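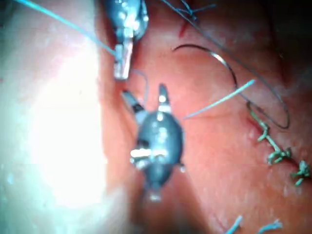

Brikamton hospital sets money aside for second surgical robot

The board of Brikamton General Hospital has approved a plan to buy a second robotic surgery system, with delivery expected in the next budget year. The vote at the February meeting also covers a training package and a supply of instruments for the first months of use.

The hospital has one system, supplied by Skundero, which is shared between four surgical departments. According to the board papers, operating room time on it is fully booked on most working days, and surgeons in training get little access outside early mornings and evenings. The papers say that was the main argument for a second unit.

Two suppliers are still in the running. Skundero has offered an updated version of the system the hospital already owns, which would let staff share instruments and spare parts between the two rooms. Jullarero has offered a smaller unit at a lower purchase price, but with a separate set of instruments and its own service contract. A third bidder, Şimşekoğlu, withdrew before the final round.

The board did not release the prices. It said the comparison would be made on the full cost over the life of the contract, including service, drapes, sterilization and the instruments themselves. Needle drivers and graspers can be used only a set number of times before they have to be replaced. On the current system that limit is 15 uses for the instruments the hospital orders most, and replacements have become one of the larger lines in the department's spending.

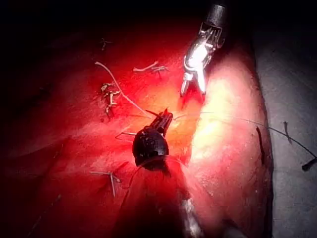
Robotic instruments during suturing, with tied stitches in the tissue.

Suturing practice is a large part of the training plan. Each new surgeon would log simulator hours first, then move on to needle handling and knot tying with the instruments before assisting at the console. The budget includes thread, needles and practice material for this, along with a separate set of instruments that will be kept out of the clinical count. Under the present arrangement, training and patient care draw on the same stock, and the board papers describe the record keeping as difficult.

The room chosen for the new system is on the second floor, next to the existing one. It needs a stronger power supply, new ceiling mounts for two monitors and a wider door. The building work was priced separately and will be paid for from the maintenance fund. One operating room will be closed for 5 weeks while the work is done, and planned procedures will be moved to other rooms.

Both suppliers have been asked to submit final terms, including guaranteed response times for repairs. The hospital also wants a fixed price for instruments through the first 4 years. A contract is to go back to the board for signature before any equipment is ordered.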